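Marble floor notes, part two: grout and the folding table

I have been working through the floor since March. The stone is polished and light, and the joints are the weak point. Acid cleaners are out. I use Vosari neutral concentrate, 67 ml to a bucket, and a flat mop wrung hard.

The pieces are irregular polygons, so the grout lines run at all angles – a straight mop pass misses half of them. I follow each joint with a narrow brush first, then mop across it.
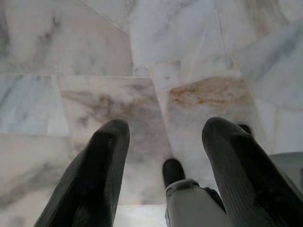 Dust and stains

Dust shows up again within a day in the open area. The brownish stain is another matter. Neutral cleaner did nothing to it after 2 rounds. Next is a poultice from Stirklow, a 400 g tub, left on overnight under film. If that fails I will try a light pass with a 700 grit pad on a spare tile before going near the floor.

The folding table stays up for now. Its top is a glossy faux marble with a red edge trim, and it wipes clean with a damp cloth. I lift it to move it – dragging the metal feet would mark the polish.

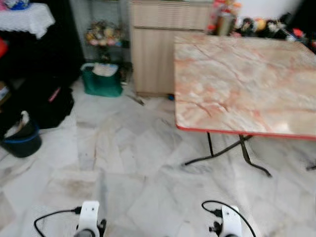 Folding table and the floor in front of it, brownish stain on one tile.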